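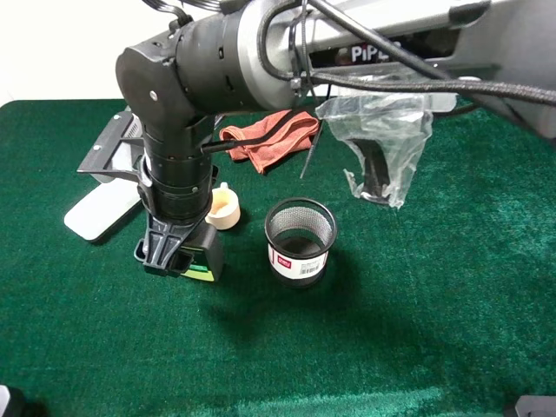 Robotic arm above a table with green felt.

Progress report to the Indavon fund, July 10, 2018
Project: Flandesora dairy herd improvement
Prepared by: Eliécer Urrego, herd manager

Since the last report we have bought nine bred heifers from the Prakeck farm. They came with complete registration papers and passed the health test before they entered our barn. We kept them apart from the milking herd for the time that our veterinarian asked. Two of them have calved already, both with heifer calves, and the calves are drinking well.

The milking herd is now 59 cows. Production went down a little in the warm weeks, as we expected. We moved the evening feeding to a later hour and the cows eat better now – I hope to see this in the next milk test.
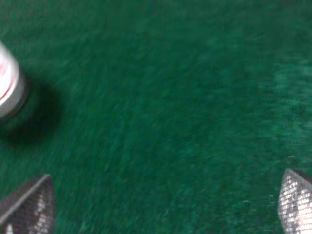
The work on the calf barn is slower than we planned. The new pens are standing, but the water line is not connected. Usmani, our supplier, delivered the wrong fittings and has promised to change them without cost. Until then we carry the water by hand, and this takes more than two hours of labor each day.

From the feed budget we have a small amount left. With your permission, I would like to use it for mineral supplement for the dry cows.

In September we plan to show 8 head at the district fair. The young people of the local club have started to train the calves to walk with the halter. I will send the milk records and the invoices separately.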